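Two-arm setup, clip sticks, arm drags the whole hanger sideways and then faults. Normal?

Posted by torkico_refugee, Mon 13 May

I have inherited a two-arm bench setup that hangs socks on one of those plastic hangers with the little clips. The hanger goes on a wire hook, the hook goes on a wooden rod, and the arms are meant to put a sock up between them and get it into a clip. On a good run it does this and I feel like a genius. On a bad run it does the following.

One gripper pinches a clip open. The other brings the sock up. The first gripper lets go of the clip, or believes it has, and starts its retreat. The clip is still wedged between the fingers. The arm, a loyal employee, goes home and takes the hanger with it. The hanger swings out sideways as far as the hook allows, the rod starts to creak, and then one of two things happens. Either the clip pops loose and the hanger comes back like a saloon door, or the arm throws error 597 and locks up with everything pulled tight.

597 in the manual is "external torque deviation," followed by the advice "remove cause of deviation." Thank you, manual.

Last week it locked up tight and I reached in to unhook the clip by hand. The clip let go and the hanger rail got me across the knuckles. It's a sock hanger, so I will live, but the other arm was still powered and holding its position about as far from my wrist as I keep my coffee. I have since been told off for this by everyone in the building, including people who don't work on it.

What I have tried so far: slower retreat (same thing, with more time to watch), wider finger opening (the fingers then hit the next clip along), and lots of tape where the hook meets the rod, which stopped the hook sliding and probably made the fault more frequent.

Two things I'd like to know. Can I just raise the torque limit so it pulls through? And what is the right way to get a stuck clip off when it has already faulted?

Vomville controllers, one per arm, if it matters. Force readings come from the joints, there is nothing in the fingers.

plernton_bench_rat

Please don't raise the torque limit.

I know that's the answer you were hoping to be talked into, because I talked myself into it one November and spent the rest of the month gluing a drying rack back together. The limit is the only part of your setup that has noticed anything is wrong. If you turn it up, the arm will pull through, and what it pulls through will be whichever part is weakest. On mine that was the clip, then the hook, then the rack.

Your actual trouble is that the retreat starts on a timer. You say the gripper "believes" it has let go, and I'd bet it believes that because a command was sent and some milliseconds went by. With nothing in the fingers you can't feel the clip, but you do have the finger position and you have the joint torques. So:

Open the gripper. Wait until the reported opening is what you asked for. Then back off 8 mm, straight out from the clip, and stop. Look at the torque on the wrist joints. If it has climbed compared with before the move, you are towing something. Go back in the same 8 mm, open and close once, try again. After the second failure, stop the program and call a human. Do not let it try all afternoon.

"Straight out" matters more than it sounds. The program I was handed retreated up and sideways in one nice curved move because it looked good in the demo. Those curves catch the clip spring every time. Ugly little square moves, then curve all you like once you're clear.

On the tape: a fixed hook is fine, and a sliding one gives you a hanger in a different place each time. What you want is a hook that stays put in normal use and lets go if pulled hard. I use a weak magnet. It looks ridiculous and I've stopped defending it.

Also tell BOTH arms when one of them faults. You have one controller per arm, and from your coffee remark it sounds as though the second one carries on holding the sock as if all was well. Ours were wired that way for a year. A fault on either should stop both, and the emergency stop should drop both.

cablesocks27

had the same 597 and it was the cable. the loop on the outside of the wrist was too short and when the arm reached up high it pulled, and the controller read it as a load. gave it more slack and the fault went away for good. check that before you rewrite everything

edit: ok I reread it and yours is clearly the clip. check the cable anyway

urbanczyk_hall_b

Taking the second part, the stuck clip, as the first reply covered the motion side well.

A hanger pulled sideways by a locked arm is a spring, and so is a stretched sock. Small ones, but you have already met one of them. The order we use at Urbańczyk is as follows.

Hands off. Anyone sitting at the table keeps their hands out of reach of both arms until it's done, even if they can see exactly what's wrong. Especially then.

Emergency stop, both arms. Check whether yours have brakes that hold with the power off. If they don't, the arms will sag, and you want that to be something you learned beforehand.

Take the tension out at the hanger end. Support the hanger with one hand and unhook it from above, with your face to the side of it. Once the hook is off, nothing is pulling on anything and you can fiddle with the clip in peace.

Only then open the fingers by hand, if yours have a manual release. Ours do, behind a screw that has to be the smallest in the building.

Restart from a home position well below the rack. Never resume in the middle of the move. Our log is at entry 3606 and a depressing share of those entries are somebody pressing resume.

I'd add one thing on clips. The stiff metal ones are worse for wedging than the soft plastic ones, and a row of spares hanging right next to the one you're using is just more to snag. We take off every clip we aren't using that day.

Pictures are from our bench, same kind of hanger, same kind of job:
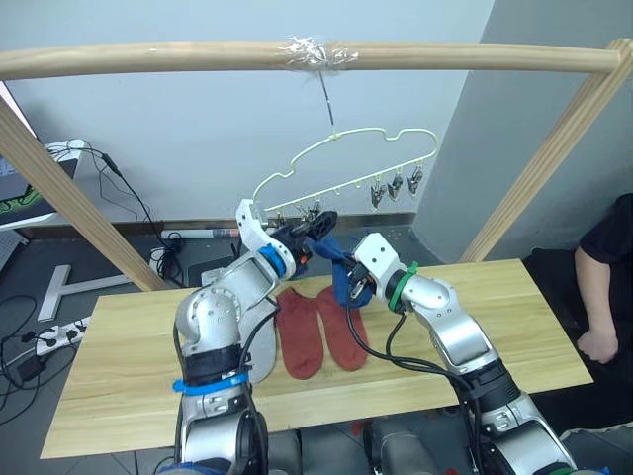
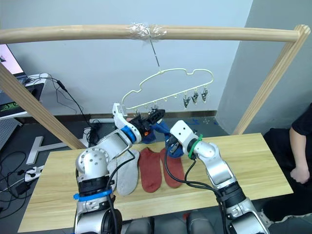
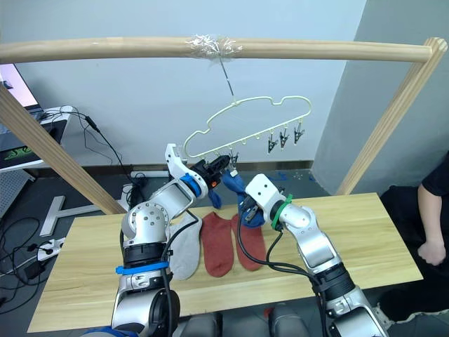
Two arms at the clip hanger, dark blue sock work, red pair still on the table.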